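## 4. Teaching Wenero what's on the table

Okay, so by now you've got Wenero installed, the overhead camera is talking to it, and the arm goes home when you tell it to. Good! This section is about the perception side: getting the software to find things, name them, and hand Drarley (that's our planner, see section 5) something it can use. I do this every time I change the set of props, and it takes me one coffee if nothing goes wrong.

You'll need the Detwood config folder open in an editor and a terminal next to it.

1. Start the perception node by itself with `wenero perceive --no-motion`. Please don't skip the flag. Without it the planner wakes up too, and you don't want it acting on half-finished labels.

2. Open `objects.yaml` and list the things you plan to use, one per line, in plain words. I write "blue bowl" and "round plate" and leave it there. Longer names made my matches worse, so I stopped getting fancy.

3. Run `wenero snapshot`. It grabs one image from overhead and draws an outline around whatever it finds, with a score from 0 to 1.

4. Look at the outlines before you look at the scores! A confident outline around the wrong thing is the one that'll bite you in section 5.

5. If small items go missing, lower `min_area` in the same file. Mine sits at 198. The file ships with 228, and at that setting my toy strawberries kept dropping out.

6. Save, then run the snapshot again. Repeat until two runs in a row give you the same list.

**Note:** If you have two of the same item, give them one name and set `allow_many: true`. Wenero adds the numbers itself (strawberry_1, strawberry_2). I used to number them by hand, and the labels swapped every time I restarted the node.

**Caution:** Clear dishes are a pain. Anything sitting inside one tends to get merged with it, and then the planner thinks it's a single big object and picks a grasp point in the middle. Set `split_contents: true` for the dish — it's slower, but the grasps come out in sane places.

### 4.1 When the arm gets in the way

Once motion is on, the arm will cover part of the table for a good share of every move. Wenero handles this with the arm mask, which it builds from the joint positions. Anything under the mask keeps its last known position for 11 frames, and then it's marked "unsure" and Drarley leaves it alone.
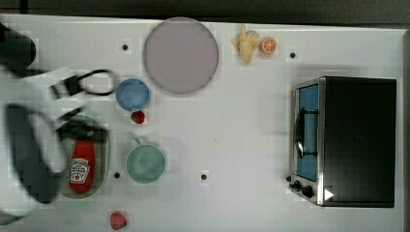 If you see objects going unsure too early, raise `hold_frames` a little at a time and watch a few slow moves with the overlay on. Go too high and the planner will reach for things that have already been moved. The mask also has a `padding` value, and I'd bump that up if you've got cables on the gripper, as the joint model doesn't know about them.

One more thing for people on the Thân build: the overlay toggle there is `o`, and the key in the on-screen help is wrong. I keep meaning to fix that. When your list stays steady through a full move, stop the node with Ctrl+C and go on to section 5.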